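Idun Magnusson
20 Aug 2024

I have moved apartments and I own too many plastic bowls. This is a thread about the bowls. Mute accordingly.

1/ Background: when I left the old place I had one cupboard I refused to look at. You opened it with your knee ready. The bowls lived in there, under a colander, in whatever order gravity had picked.

2/ My new kitchen has one shelf that can take a bowl. One. The listing called it "efficient." I measured it and it is 24 inches wide, and the toaster has already claimed its share.

3/ So the rule is: everything nests or it goes. Syafiqah Liem, who has lived in smaller apartments than this and come out of them a calmer person, says you start with the biggest bowl and work in. Fine. I can follow one instruction.

4/ I could not follow one instruction. Every bowl in my life was bought separately, on a separate bad day, and they have never been introduced. Two bowls that look the same size will sit together at an angle, like people sharing an armrest.

5/ I put the green cloth on the table so nothing would slide, and also so I would have to finish before dinner. The big orange one went down first. It is the only bowl I own with any authority.
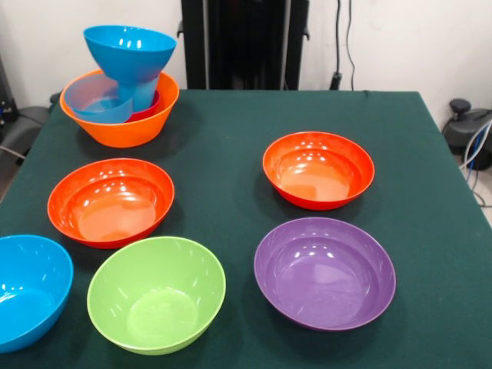 6/ By this point I had been at it for an hour, and I would describe my method as optimistic. Putting something narrow in the middle of a stack and a bowl on top of that does not count as nesting. It counts as a hat.

7/ Sandro Parisi, by text: "why do you have these." Sandro owns 2 bowls and eats cereal out of a saucepan, so I am not taking questions from him.

8/ Sorting by color was briefly considered. It looks great for as long as you never want a bowl. I did it with books once and couldn't find anything until September.

9/ Attempt two, by use. Popcorn. Salad. Things that get whisked. Things that catch whatever drips under the sink. That last category turned out to have more members than I would like a guest to know about.

10/ The light-blue see-through one stays. I don't care if it fits. I have made pancake batter in that bowl since college and it has outlasted two couches and a car.

11/ Someone will reply and tell me to buy a matching set. I looked. There's one at Lekska that stacks down to the height of a sandwich, and it costs $30, and then I would have those AND these. I know myself.

12/ Current standings: the big orange one holds the shelf, with whatever agrees to sit inside it. The rest are going in a box marked MAYBE — my mother's word for no.

13/ Sulastri Wuisan has already asked for first pick of the MAYBE box. She has a cupboard with a door that shuts. I've seen it. I try not to bring it up.

14/ Tomorrow: lids. I have 6 of them and I'm fairly sure they belong to somebody else's bowls.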